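Gift Tags From Leftover Card

I finally sat down with the scrap box in August. It was so full the lid had stopped closing, and most of what was in there came off the Undside cards I made for the spring fair. Long thin strips, mainly, and a few corners with half a stamped leaf on them. Too narrow for a card front but fine for tags.

I used the Flidden tag die for the first batch. It's the plain one with the rounded top, 2 inches wide, and it cuts 300 gsm card cleanly if you run it through twice. Once is not enough on my machine. I tried it with a shim and that left a crease down one side, so I went back to two passes.

The colors are whatever was in the box. I had a lot of gray-green and a dull orange that I bought for a pumpkin card and never liked. They look better together than they did apart. I inked the edges of the orange ones with brown and left the green ones alone.

For the stamping I stuck with one set, the small seed heads from La. The lines are fine and they fill in if you use too much ink, so I tap the pad lightly and stamp once on scrap before I go to the tag. I did the seed heads in black on the green and in dark brown on the orange. Five of the tags came out smudged where my sleeve caught them. I turned those over and used the backs.

I work on a bare table for this, with the mat put away. The stamps rock less on a hard surface.
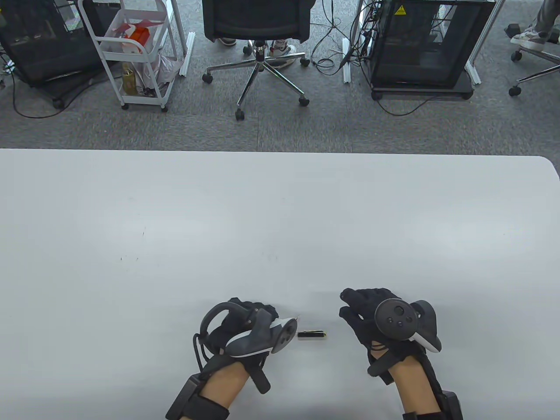

Punching and Threading

The hole goes in last. I used to punch first and then find that the stamp ran straight through it. Now I stamp, let the ink sit while I have lunch, and then mark a pencil dot where the hole will go.

For the ties I cut Irncombe cotton twine into 5 inch lengths. That is a bit short if you plan to tie a tag to a bottle neck, so cut it longer for those. Fold the piece in half, push the loop through from the front, and pull the ends through the loop. The twine frays, and a dab of glue on each end keeps it from coming apart in the drawer.

I left the fronts without a greeting so they will do for birthdays as well as the holidays. If I want words I can write them in with a white pen, which shows up well on the green and not so well on the orange.

The tags are in an old tea tin now and the scrap box closes again. I still have the blue pieces to go through, and most of those are big enough for bookmarks.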